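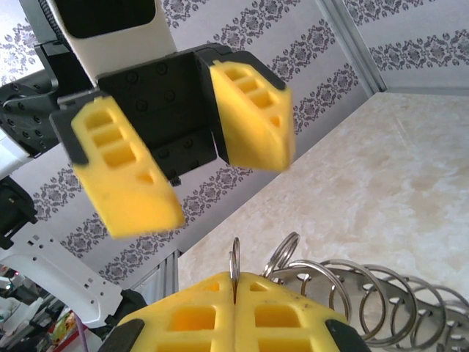
Threads › Luminița Pascu › Posts

Home Posts Replies Media

Key ring sorting, part 2. Blažena Rusnák gave me a tin of odds and ends in June and I've only just got to the bottom of it.

Split rings go with split rings. Wish me luck — my thumbnails are already wrecked!

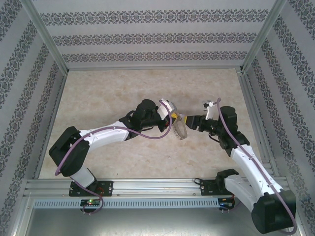 Clear toothed bit with some yellow on it

Nearly 30 minutes in and they still cling to each other like mad. I keep lifting one ring and getting the whole lot

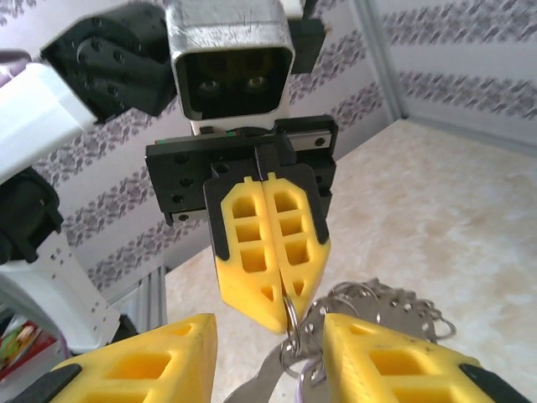

so now I'm easing them off singly, with a cup of tea in between. Anyone want spares?

Contact © Luminița Pascu Back to top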